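Print this page | E-mail this page

Workshop Robotics, Unit 6: Fitting and checking a two-finger gripper

These notes assume that the arm is already built and that the Vasis controller answers on the bench supply. Bring the gripper, the Zosteck hex keys and your own build log on Friday.

6.1 Finger joints

Each finger is fixed at the joint between the housing and the black fingertip section. Tighten the small hex-socket bolt first, then the larger one further along. Do not use a power driver. Once both are tight, move the finger by hand through its full travel and feel for side play. Any play at the joint is multiplied at the tip.

6.2 Open position over the floor

Set the controller to 428 counts for the open position and lower the arm until one fingertip is close to the floor. The wrist camera should give a clear view of the far finger, its pad and the gap. The near finger will always be out of focus – ignore its edge when judging distance, and take readings from the far pad only.

A hard floor shows a pad mark more clearly, but short carpet is acceptable for home builds. On carpet, stop the descent by height and do not wait for the force reading to rise. The pile gives way before the sensor responds.
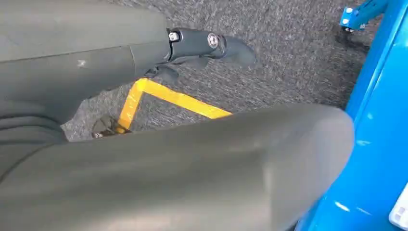
6.3 Reaching near painted frames

Bright, glossy surfaces reflect the room lights and upset the Follance edge finder. Yellow tube on grey carpet separates well. Glossy blue paint with pale streaks across it does not, and the threshold has to be set by hand. Keep the first approach slow and note the clearance to any bracket that stands out over the floor.

6.4 Cycle test

Run 2,000 open and close cycles with no load. Stop every 21 minutes and check both bolts on each finger. Enter the results in the Paju sheet – one line per stop, including stops where nothing has moved.

Sheets are due in June.

Print this page | E-mail this page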